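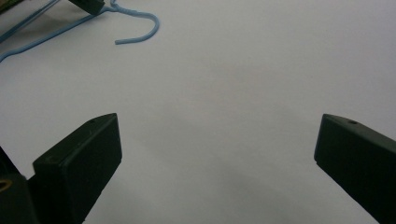
Dark gripper fingers over a white surface.

Reading the Grønli fire report: clocks and witnesses

October 2019

Print this post | E-mail this post

The inquiry report on the engine room fire aboard the Grønli is out. It runs to 347 pages with appendices. Most of the coverage has gone to the finding on the fuel line, and I have little to add to that. I spent my evenings on Appendix D, which lists every time reference used in the hearing and where it came from.

For anyone who missed the case: the Grønli is a coastal cargo ship of 2,326 gross tons, operated by Grultero and berthed at Zidandale when the fire started. The crew got off. The engine room and the deck above it were lost, and one of the engineers was accused of leaving a purifier running unattended. The case against him rested largely on when he was seen on the ladder.

There were three sources of time. The alarm panel, a Zolton unit, stamped each event from its own internal clock. The bridge recorder took its time from GPS. The terminal gate wrote vehicle and foot traffic to a server ashore. The first version of the timeline merged all of these into a single column and sorted it, with no correction applied.

The panel was slow. A technician compared it with the bridge recorder after the fire, using the general alarm as the common event, and found a difference of about 5 minutes. The figure is in a footnote in the main report and in a table in the appendix. The panel had no network time source and was set by hand at annual service.

Once the offset is applied, the first smoke alarm moves later. The engineer's gate record does not move, as it never depended on the panel. In the merged timeline he goes ashore after the alarm. In the corrected one he is through the gate before it.

The deckhand who placed him on the ladder gave two statements. In the first he put the sighting "before the alarm." In the second, taken after he had been shown the merged timeline, he gave a clock time. The report treats the second statement as more precise. I would treat it as less useful. He wore no watch, and the number he gave matches the printed sheet to the minute. His first statement fits either sequence.

The report does recommend that alarm panels be synchronized with the bridge recorder, and that the offset be checked and logged monthly. It makes no recommendation on showing a compiled timeline to a witness before his account is closed. I think that is a gap – the problem is older than digital panels and will outlast them.

Two smaller points. The appendix gives gate times in local time and recorder times in UTC, with the conversion noted only on the first sheet. Also, the door sensor entries are numbered from zero in the table and from one in the text, so references to "door 4" need care. I have assumed the table is right.

I have not yet worked through the ventilation damper records. The closing sequence on the port side looks odd, and I will put it in a separate post when I have the drawings.

Filed under: Inquiries & Hearings, Ship Fires, Evidence

This site uses cookies to remember your settings. By continuing to read you accept their use.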